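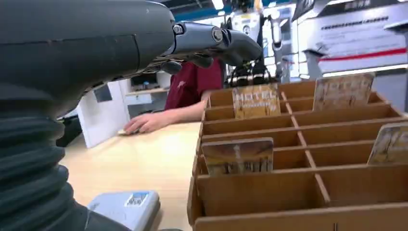 Zarmeena Durrani has heard the word "community" used to sell a lot of things, and when it turned up 7 times in one press release for a phone game, she got out a pen and circled it. The game is Hornum, the walking-and-collecting title from Clakix, and the release was for its new raid season, which opens in July and locks the best creatures behind group battles.

Durrani has played since the first test version and runs a small group in Montoya. She is not impressed so far.

"They say raids bring people together," she told us. "I was already together with people. We walked the river path on our lunch break and caught what was there. Now I need a pass, a time slot and enough strangers, and if one of them has a bad signal we all lose the pass."

Passes are the sore point. Players get one free each day. After that they cost 30 gems, and gems are sold in the shop. Clakix says active players can earn them by holding towers, but Durrani doubts that anyone at the company has tried it in a small town.

"We have two towers. The same three accounts sit on them day and night. Good luck earning anything."

She did go to the preview event in Fostimcombe, where Clakix said 3,000 tickets had been sold. How many of those people got to play is another matter. Durrani stood in line for the better part of an hour, joined two raids and was thrown out of both by a server error. The make-good was a hat for her avatar.

"A green hat. I don't even like the color."
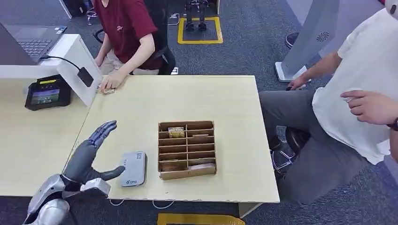 A robot hand on a wooden tabletop, next to a cardboard organizer.

What about the trailer, which fans have been picking apart frame by frame? She laughed at that one. "It shows four kids on a cliff at sunset beating a dragon. Where is this cliff? Our raids are at the post office."

She is no kinder about the promised trading feature. It has been "coming soon" since she was level 12, she said, and she is now level 33. Asked if she believes it will arrive with the new season, she said she would believe it when she had traded away her spare frogs.

So why keep playing? Durrani took a while with that.

"The walking part is good. I'd never have seen half of this town. If they left that alone and fixed the crashes, I'd shut up. But they keep adding things to buy, and then they call me a community."

She still plans to be at the post office for the first raid, using the free pass. She has not bought any gems.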